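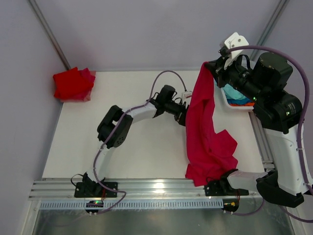

I've been putting off writing up the Urton two-arm bench because I wanted to get through a full budget cycle with it first, and now I have, so here goes. We bought ours to work on cloth handling (folding, sorting, picking one piece out of a pile) and I was the poor soul who had to make the spreadsheet add up. The thing I'd tell anyone looking at the catalogue is to spend your attention on the rail before you even look at the arms. Both arms bolt onto one long silver extrusion along the near edge of the table, with grooves running the whole length, and that boring bit of aluminium has saved us more money than anything else on the order. Want the brackets further apart? Loosen, slide, tighten, done!

Before this we were pricing an Idero cell, which comes as a welded frame with the arm positions fixed at the factory. Lovely piece of gear, very solid, and every change to the layout meant a quote. Sang Châu, who looks after our purchasing, asked them what it would cost to shift one arm sideways by a hand's width and the answer ended that conversation pretty quickly.

So, what do you get for your money? Our base price was just over $4000 for the table, the rail and the brackets. Arms are extra, grippers are extra, and the walls are extra too, which annoyed me at the time. I nearly struck them off. Nga Vi talked me out of it and she was right, the plain pale walls make it much easier to tell a bit of cloth from the background, and we'd have ended up hanging a bedsheet or something equally daft. If you're trimming the order, trim somewhere else.

Delivery was quoted at 12 working days and took 19. Not a disaster, but we'd already cleared the room and had people waiting, so put some slack in your plan. Everything turned up in one go, at least, and the hardware bag was complete. Assembly was an afternoon for two people plus a fair bit of swearing over the brackets, because the bolts sit in an awkward spot once the arm is on. Fit the brackets first and hang the arms afterwards. The manual has it the other way round and I have no idea why.

Now the grumbles. Cables! The purple ones on ours are thick and they loop up over the joints in big arches, and when you've got a long length of cloth hanging off a gripper you start to get nervous about where everything is going to end up. Urton will sell you a cable management kit but it wasn't mentioned in our quote, and I only found out it existed when I rang about something else. Ask for it up front. I'd also budget for spare gripper fingers from day one. We ordered ours separately in July and paid freight all over again for a packet I could have posted in an envelope.

The other thing that caught me out was the cloth. I know, it sounds silly. I'd put down a tiny amount for "consumables" thinking we'd grab some rags from the cupboard, but if you want different colours and a few sizes, and you want to replace them when they go fuzzy or stretch, it becomes a proper line in the budget. Dương do decent plain cotton off the roll and will hem it for you if you ask nicely. Buy more colours than you think you need. A cheap plastic tray to keep the pieces in is plenty, don't let anyone sell you a fancy bin system.

Service has been fine. I've rung them 7 times (yes, I keep a log, Sang makes me) and got a person who knew the product every time but one. They don't do on-site visits unless you're on the yearly plan, and we decided against that and put the money towards a second set of brackets — no regrets so far.

Would I buy it again? Yes, though I'd order it differently. Walls, cable kit and spare fingers all on the first purchase order, one freight charge, and a bit held back for cloth. If your job never changes and you know exactly where the arms need to sit, have a look at Olico as well, their fixed benches are cheaper and the paint finish is nicer. We move things too often for that. Sang has already asked me whether the rail comes in a longer size, and it does, so I suppose I'm off to start another spreadsheet.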